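Home | Forums | Automation | Rules and Good Practice | Search | Log in

Thread: Wording for the recording rules, household cleaning tasks

kgoodwin
I'm rewriting the rules for people who record chores at home for the Merkden set. The old sheet from February said "clean the item thoroughly" and left it there, and we got 32 clips that can't be compared with each other. My draft for small bathroom items:

1. One item in the hands at a time.
2. Work over the basin, with both hands in view.
3. Name the item and the tool in the log.
4. Sleeves must not cover the hands.
5. No faces, including in mirrors.

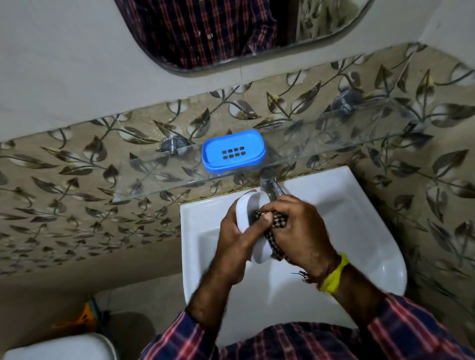

Rule 3 is the one I expect trouble with. People write "cleaned sink stuff" and the labelers have to guess. I want the tool picked from a fixed list of cloth, brush, sponge or bare hand. Comments welcome before I send it to Bostbridge.
Keegan Goodwin

tilde_ross
A fixed list is fine but you need "other." I label these. If somebody uses an old toothbrush they will pick brush, and that isn't the same motion as a dish brush.

kgoodwin
Fair. I'll add "other" with a text box.

pmarsh2
I don't agree with rule 1. In a real bathroom you hold one thing and move two more out of the way. If the rule forbids that, the robot only ever learns a tidy sink. At Deltis we let people do the job the way they do it and sort it out in labeling.

tilde_ross
And who does the sorting? I had a batch of 1000 segments with no item rule, and most of my time went on deciding when one task stopped and the next began.

pmarsh2
That's a staffing problem. I wouldn't change how people clean to fix it.

kgoodwin
Compromise: one item being cleaned at a time, other items may be moved. The log gets a new line when the item changes. Dish with drainage holes, for instance:
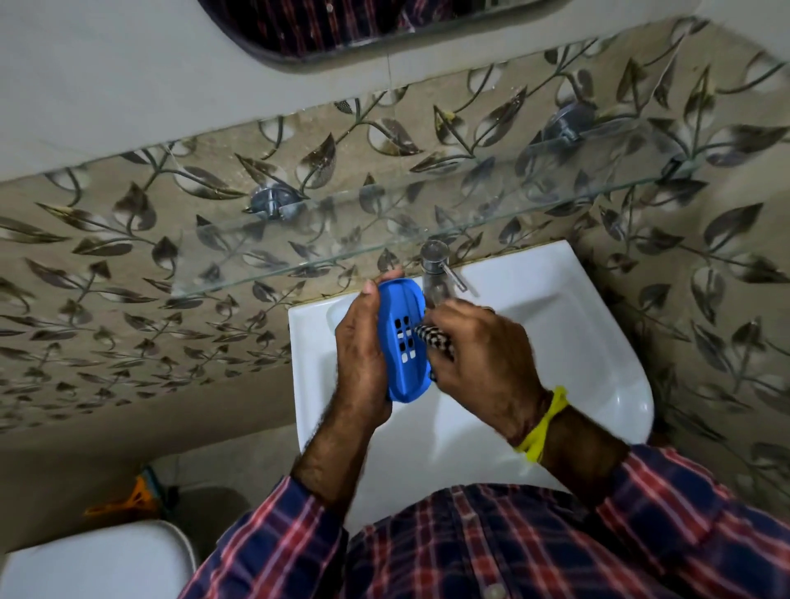

Blue soap dish, base up, brush in the right hand. Log entry: "soap dish / brush."

pmarsh2
I can live with that wording. Rule 5 needs work, though. A mirror over the sink is normal, and a shirt in the mirror doesn't identify anyone. Say "no faces" and tell people to check the mirror before they start.

hollis_b
Rule 4 should also cover bracelets and watches. Our sheet says take them off.

tilde_ross
Disagree. People wear them at home. As long as the fingers are visible I can label it. Ask about rings if you want, but don't reject clips over a bracelet.

kgoodwin
Leaving jewelry out of it. Version 2 goes up once I've fixed rules 1, 3 and 5. Hollis, send me your sheet anyway, I'd like to see how you worded the sleeves part.

Comments (3)

dwl: Can we use this wording for kitchen tasks too, or is it bathroom only?

kgoodwin: Bathroom only for now. Kitchen needs a rule about knives.

marnie_k: The link to the February sheet is dead. Could someone put it back up?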